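Plurberg Hall pre-show safety walk, hip-hop double bill, May
Load-in copy, with comments

1. Capacity
Posted limit 1000, standing. Promoter's sheet says 855 sold.
Comment: I'd like to see the guest list before I believe 855. Rap bills bring entourages, and entourages don't hold tickets. Door to use clickers on both entrances. OPEN

2. Stage deck and risers
Legs locked, deck level, DJ riser strapped.
Comment: Riser is fine with one person on it. Flulow's crew say one person is all it will carry. Their last video shows five. Ask again at soundcheck. PASS for now

3. Subwoofers
Stacked two high, ratchet straps fitted.
Comment: Straps were on but slack on stage left. Olanrewaju Jibrin tightened them while I watched. PASS

4. Power
Audio and lighting on separate feeds, breakers labeled.
Comment: Labels are in three different hands and two of them disagree. I don't accept "we know which is which." Relabel before doors. FAIL
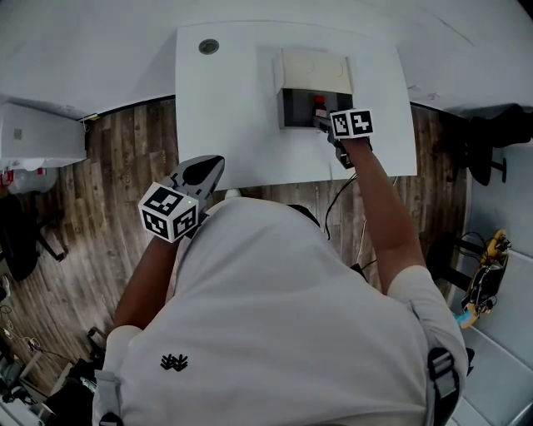
5. First aid
The first aid point for a show this size needs a proper table, a light and a clear path to the side door, and last time we got a folding chair behind the merch stand. I'm told it will be better. Kit contents to be checked by hand, lid up, with every bottle lifted out and its date read. A small brown one with a red cap, like the one standing in the gray box, is easy to pass over if you only look in from the top. Water for the front rows is a separate line and does not count as first aid, whatever the rider says. OPEN

6. Sound level
House limit set, meter at the mixing desk.
Comment: Meter reads low compared with mine. Flastidness's engineer says mine is wrong. Both going to the same spot at 4 p.m. and we'll see. OPEN

7. Haze and effects
Haze only. No flame, no confetti.
Comment: There is a confetti cannon in the truck — "for another show." It stays in the truck. 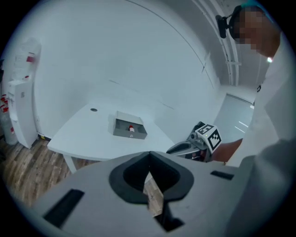
Ngozi Anozie

8. Barrier
Front barrier pinned, gap to stage kept clear.
Comment: One pin missing at the center join. Prasanna Sheikh has spares. Recheck after fitting. FAIL

9. Exits
All doors open from inside, signs lit.
Comment: Rear door sticks. "It always does that" is not a pass. FAIL until planed or swapped.

Recheck items 4, 8 and 9 before doors. I want to push the door myself.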